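Children's Clothing Swap Returns in February

The children's clothing swap is back in February, and drop-off is open now at the Kimeck building, mornings until 11:30. Last year's swap took in 3,135 pieces, and 1,526 of them were baby and toddler sizes. Pierina Marino is running the sorting tables again and asks that everything arrive clean and folded. 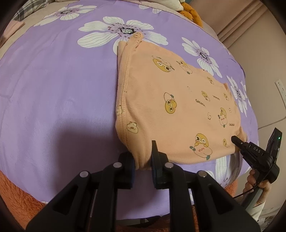

Soft knits should be laid flat on a bed or table and smoothed out before folding. Bring the sleeves in first, then fold the body up from the hem. Please do not use pins or rubber bands. Each family may bring up to 30 pieces, packed in bags marked with the size. Sizes up to 8 are needed most, especially tops and pajamas. 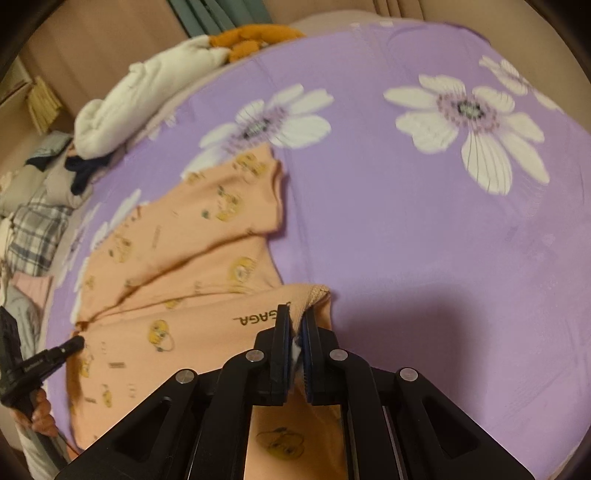 Peach top with yellow cartoon prints, on a flowered purple sheet.

Coats and shoes go to Samer Karam at the side door. Anything left after the swap will be passed on to the Miltance family center.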